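3.2 Study sites and recording of tables

The households in Gistley were visited between April 2019 and July of the same year. In each home we asked the parent to show us the surface on which the children eat most of their meals, and we noted its height, its color and whether it carried any printed decoration. The full material has 300 entries. Homes where the family ate in more than one room were entered only once, under the room used for breakfast.

Decoration was coded in three classes: plain, pattern and character. The last class was used when the print had at least one figure with a face (Figure 5). Two coders, Mottram and Solberg, worked separately. Where they did not agree, the entry was discussed with Guthrie until one class could be chosen. Most of these cases were flowers or fruits with very simple eyes – in the end we placed them under character, as the children themselves spoke of them as persons.

Figure 5. Table surface of the class "character", with paper cups.

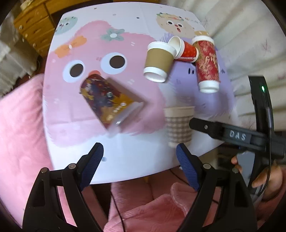

3.3 Interviews with parents

The interviews followed the guide of Lindholm and Aasen, with small changes in the order of the questions. Parents were first asked to tell freely about a usual meal, and only after this about the furniture. We did not mention decoration before the parent did so. Many parents described the choice of table as a matter of price or of space in the kitchen, and came to the print late in the talk. Some said that the child had a fixed seat close to a favorite figure, and that a change of seat could lead to a quarrel – this theme is treated further in Section 5.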